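Club de robotique de Clestside : la saison des pinces à main

Le club a repris ses séances en présentiel en juin 2021, avec un seul projet au programme jusqu'aux vacances. Baptisé Verkau, il consiste à enregistrer des gestes de rangement à l'aide de pinces tenues à la main, puis à s'en servir pour entraîner le bras du club. Les élèves visent 800 enregistrements. Ils en ont 400 à ce jour, dont 51 sont à refaire parce que l'objet sortait du champ au moment de la prise.

Le travail se fait à deux mains, une pince dans chacune, avec un casque sur la tête. Les livres occupent le groupe depuis trois séances. Une couverture rigide glisse facilement si les doigts ne serrent pas à la même hauteur, et il faut approcher lentement pour que le volume reste droit. Les consignes de prise ont été réécrites deux fois par Woo-jin Do, qui encadre l'atelier, et la dernière version est affichée près de l'armoire à matériel.
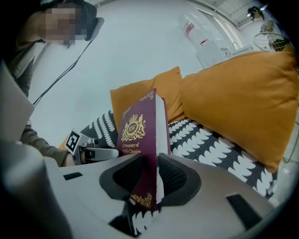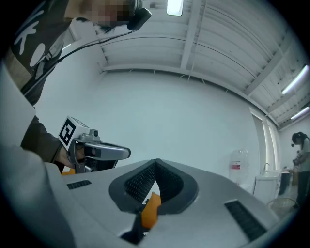
Projet Verkau, pinces en main. Sur la première photo, la prise d'un livre relié.

Chaque enregistrement est relu par un élève qui n'y a pas participé. Il note l'objet, la main utilisée et les défauts éventuels dans le tableau partagé. Le tri prend plus de temps que prévu et le groupe cherche encore deux relecteurs, débutants acceptés.

Les données seront ensuite chargées dans Shim, le logiciel écrit l'an dernier par les anciens du club. Une démonstration est prévue en juillet à la rencontre interclubs de Brondton, où 24 équipes sont inscrites. Le règlement impose des objets inconnus des participants, tirés au sort le matin même.

Les personnes intéressées par la relecture peuvent s'inscrire à l'accueil ou en répondant à cette lettre. Les autorisations de sortie pour Brondton sont à rendre signées avant la dernière séance.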